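Notebook, February, late afternoon

Picking up from where I left off with the shoe glue. The second batch of sole adhesive came out of the cabinet this morning and it's stringy! Batch one was fine, like pancake syrup, and this one pulls threads a foot long when you lift the brush. Same recipe, same beaker, same me. Nhi thinks I let the resin sit open too long while I was hunting for the good spatula, and she may be right, but I want to blame the Flestier solvent first. It's the tail end of the 2024 can and the lid has never closed properly.

What I did: 400 grams of base, solvent added slowly, stirred by hand until the lumps went (they took forever). Brushed it on canvas strips and rubber strips, let them go tacky, pressed them together and put them under the paint cans. I should have used real weights. Next time, real weights – the paint cans roll.

Peel test after lunch. The batch one strips held well and tore the canvas before the glue gave up, so I was grinning like an idiot. Batch two peeled off clean on the rubber side, almost no effort, with all the glue left on the canvas. So it's sticking to cloth and ignoring rubber. Lộc asked if I'd roughed up the rubber. I had, with the same sandpaper as before, but now I'm wondering if I wiped the dust off. I can't remember, and it isn't written down, so let this be a lesson to whoever reads this (me).

Also tried the Serkura primer on one leftover strip. Smells like a nail salon, goes on thin, and I think it helped, but one strip is one strip. Lộc wants to do the flex cycles properly, 2000 bends, before we get excited. Fine. He can sit with the bender, it squeaks.

Footwear and the wood-top table, same day: 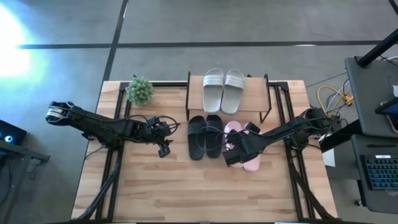
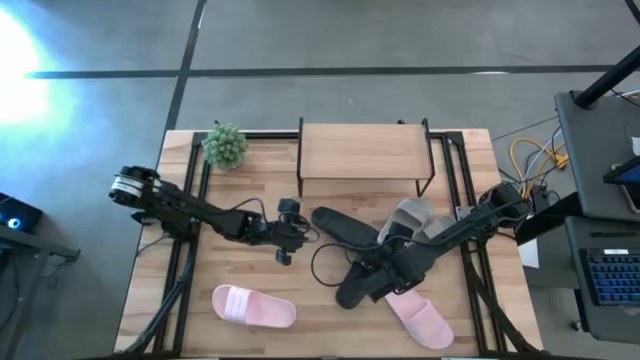 Anyway, the plan. Open a fresh can of solvent and remake batch two exactly, with a timer on the resin this time. Wipe every rubber strip with alcohol and WRITE IT DOWN. Then primer against no primer, both batches, all cut from the same sheet. Nhi says Hồ still has some of the old black rubber in the back and will trade it for our leftover canvas, which seems like a great deal to me, the canvas is mostly scraps.

Still need to order brushes. The cheap ones shed into everything and I picked bristles out of the beaker twice today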